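Community > Notices > Work and Volunteering > Herwood Exchange

April
By Esperanza Miranda

Wanted: two part-time clothing sorters and home visitors for the Herwood Exchange

The Herwood Exchange is looking for two people to join our small team for the summer season. We collect used clothes and bed linen from families in Herwood and Kovton, we check and mend them, and we pass them to other families who asked for them. Last year we passed on 3,729 pieces. The work is paid by the hour, and the contract is until the end of September, with a possibility to continue if the town grant is renewed.

What is the work

Half of your time you will be in our room behind the old post office in Herwood. You will open the bags, separate what can be worn from what can only be cut for rags, and write every piece in the book. We still use a paper book. Marcelino Ibarra copies it to the computer at the end of each month, so please write in a way that he can read.

The other half you will visit homes. Many of our givers are older people who cannot carry bags, or families who clear the house of a parent. You will sit with them, go through the wardrobe and the bed linen, and help them decide what to give. This takes patience. A person can speak for half an hour about one coat, and we ask you to listen and not look at the clock. If somebody wants to keep a thing after all, it stays in the house, also when it was already in the bag.

Knitted clothes and checkered bed sheets are always on our list of wanted things, and the knitted ones need the most careful checking for moths. 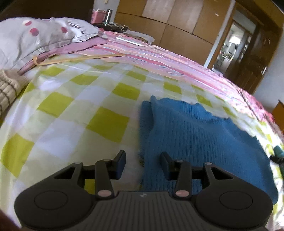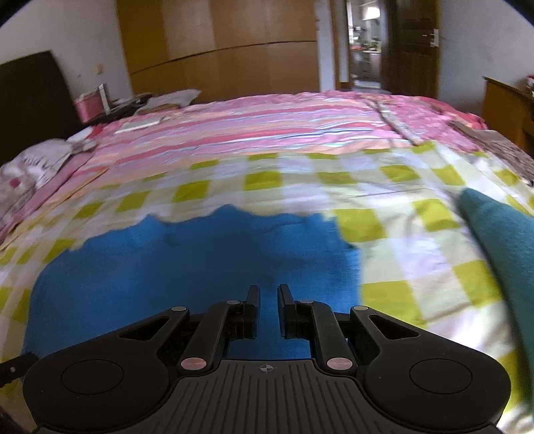
Do I need to have my own car for the home visits?
A car is not necessary. We have a small van, and Ramiro Goicoechea drives it on visit afternoons, starting at 1:30 from the post office. If you prefer to use your own car, we pay the fuel but not the parking.

Whom we are looking for

You should be 18 or older and able to lift a full bag of clothes up one floor of stairs. You should be polite in other people's homes and keep private what you see and hear there. Simple sewing is welcome: a button, a hem, a small hole in a sleeve. If you cannot sew, Eusebio Quintana will teach you in the first weeks. He was a tailor in Kovton for most of his life and he is strict about thread color.

English is needed for the book. Spanish or Vietnamese helps very much with the visits, as many of our families speak one of these at home. My own English I learned as an adult, so please do not be afraid of mistakes in your letter.

Hours and pay

Each position is 16 hours a week, divided over mornings in the sorting room and afternoons on visits. We try to fix the hours one month before. The pay is according to the town scale for assistants, and we give the exact amount at the first talk. The room is closed for two weeks in August, and these weeks are paid.

Persons who are allergic to dust or wool should know that there is much of both in the sorting room. We have masks and one good window.

How to apply

Please write a letter of one page, by hand or by computer. Tell us what work you did before, paid or not paid, and which afternoons you are free. A photo is not needed. Bring the letter to the room in Herwood between 9:00 and noon, or leave it for Rodrigo Miranda at the counter of the Memon bakery in Kovton.

We will invite people for a talk in the sorting room. It takes one hour, and for part of it you will sort a bag together with Eusebio. Travel by bus is paid back if you keep the ticket. All who write to us will receive an answer, also when the places are already taken.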